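The Long Way to a Second Language Degree

When Cerkari College opened its evening program for heritage language teachers, the plan called for one classroom and one instructor. The first course was supposed to run from February to the end of spring, and then the college would decide whether there was enough interest to offer it again. It has been offered every term since, and the waiting list is longer than the class list.

The program trains people who already speak a language at home to teach it in public schools. Most of the students work full time. Many of them are classroom aides, bus drivers or office staff in the same districts where they hope to teach. They speak the language well, in some cases better than they speak English, but they do not have the degree or the license that the state asks for.

Getting that license by the usual route takes four years of daytime study. The evening route takes longer on the calendar, but it is built around a working week. Classes meet twice a week after six, and student teaching can be done in the building where the student already has a job. A district has to agree to this in writing, and the aide keeps his or her pay during the placement.

The pay question held things up at first. Student teaching is unpaid almost everywhere, and an aide who leaves a job for a semester loses wages and, in most districts, health coverage. The college spent its first year asking school boards to treat the placement as part of the job. Two agreed. The others wanted to see results before they changed a contract, and there could be no results until somebody had been placed.

Money from the Gotent Fund broke the deadlock. The fund paid for substitutes to cover the aides' regular duties during placement hours, so that a district gave up nothing by saying yes. The grant covered 60 placements. By the time it ran out, most of the districts had written the arrangement into their own budgets.

Tuition is a separate matter. The college charges evening students the same rate per credit as everybody else, and the total still puts people off. A student taking two courses pays $2,113 a term after the standard state grant. Books are extra, although the language courses have mostly moved to packets that the instructors put together themselves. There were few textbooks to choose from in any case. Nearly everything in print is written either for small children or for adults who are starting from nothing.

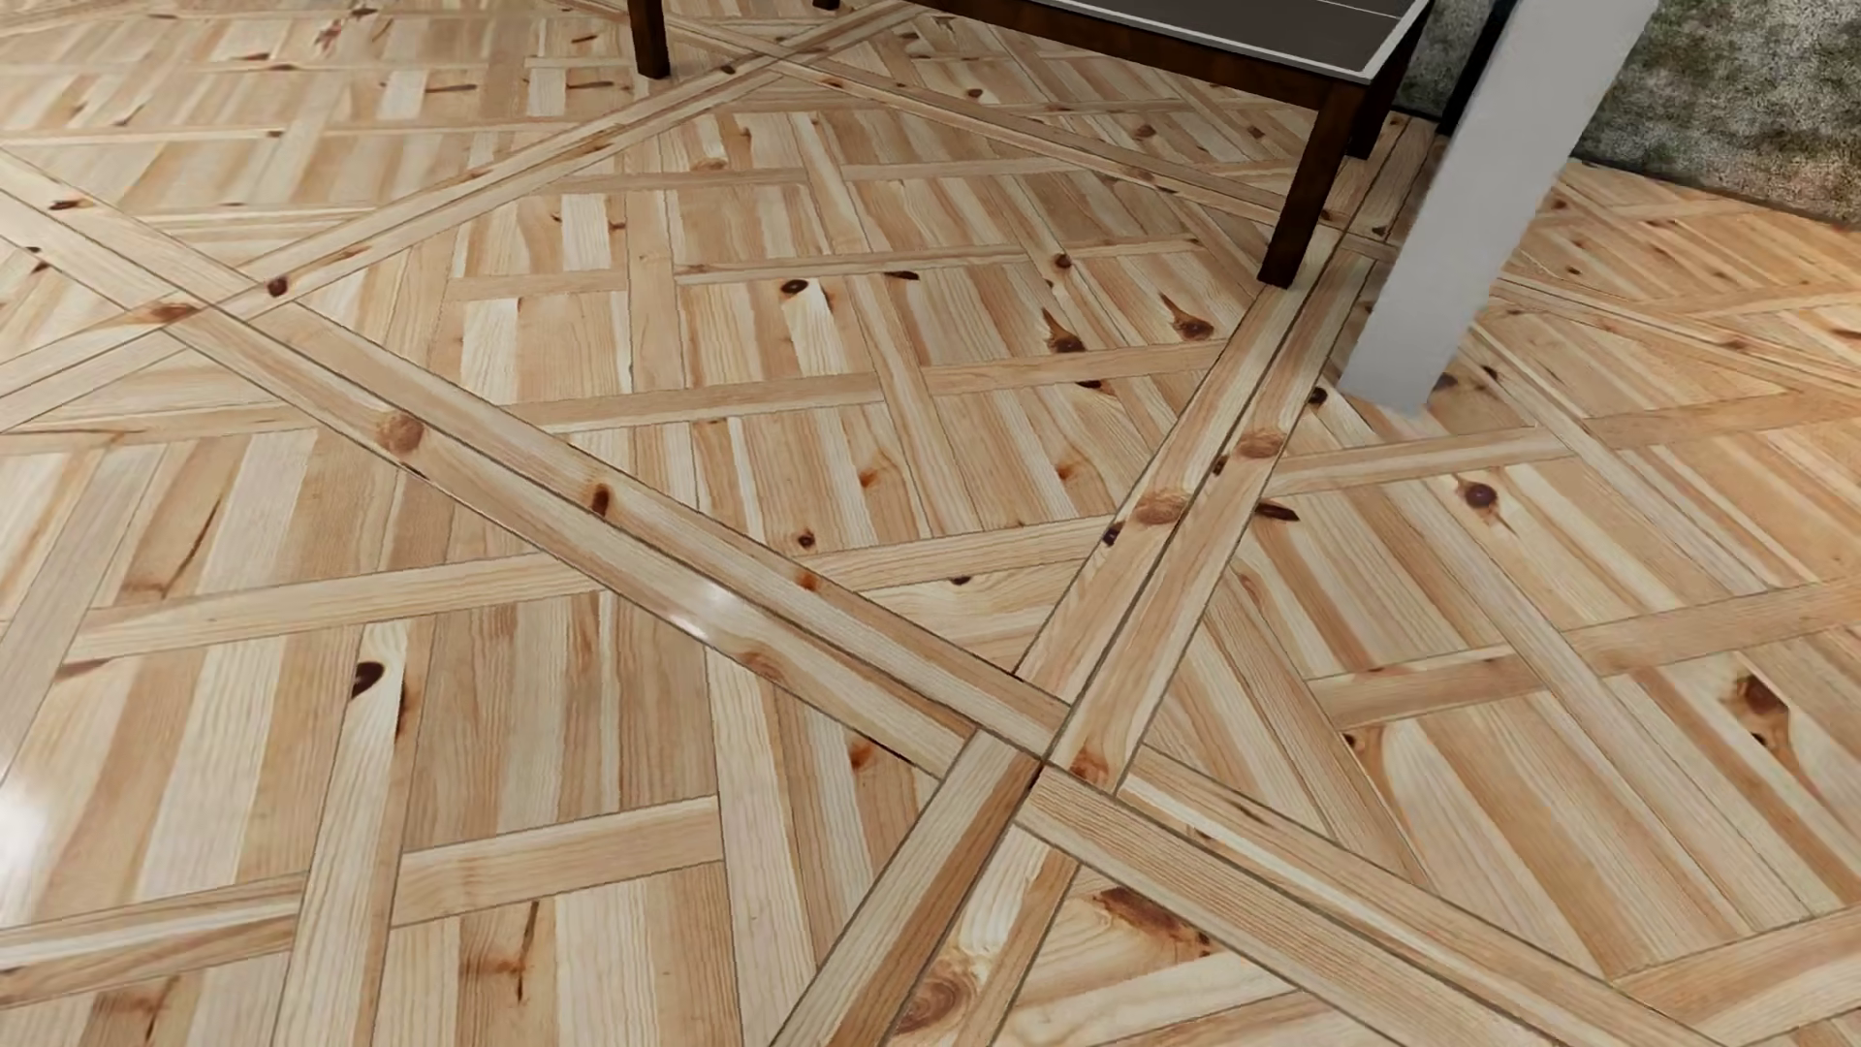

Kim did not expect the reading courses to be the hard part. She had spoken the language all her life and assumed she would pass them without much work, she says, and then she was handed a page from a newspaper and needed most of an hour to get through it. She had never been asked to read anything longer than a letter from her aunt. Her spelling was worse than her reading. She came close to dropping out in the first month, and what kept her in was finding that half the room had the same trouble.

Instructors now plan for this. The first term includes a reading lab, and nobody is graded on spelling until the second. Students also take a course in grammar as a subject, where they learn names for things they have been doing correctly since they were three. Some find it tedious. Others say it is the first course that made them feel like teachers, since a child who asks why a sentence is wrong needs more of an answer than that it sounds wrong.

The program has drawn criticism from inside the college. Faculty in the daytime education department argued early on that credit for prior learning was being given too freely. Under the original rules, a student could earn up to a third of the degree by passing an oral examination. The department wanted a written examination as well, and after a long year of meetings it got one. The share of credit that can be earned this way was also cut.

Enrollment dropped the following term and then recovered. The college has 200 people in the program now, counting those who are taking a term off. Taking a term off is common. Students stop for a new baby, a sick parent or a change of shift, and the rules let them come back within 5 years without applying again. The daytime programs have no such rule, and there has been talk of extending it to them.

What the program has not solved is the state test. Candidates for a teaching license must pass a general knowledge exam in English, with a timed writing section, and it is there that the largest number of evening students get stuck. The college runs a preparation course in the summer. Students who have taken it pass more often than those who have not, but several strong candidates have failed the writing section three times or more. They can go on working as aides. They cannot be put in charge of a classroom.

Imudby, a neighboring district with a large number of newly arrived families, has asked the state for a waiver that would let such candidates teach under supervision while they keep trying. The request was filed on 11/03/2023. Districts that support it point to language classes now taught by long-term substitutes who do not speak the language at all. Opponents say that a waiver tends to become permanent, and that children learning English need teachers who can write it well.

In the meantime the college is adding a second site. It will use classrooms at the Imudby middle school, which are free after five, and will start with the reading lab and the grammar course. Students who enroll there will still have to travel to the main campus for the methods courses, at least for the first two years. The college has asked the county to run a later bus on class nights.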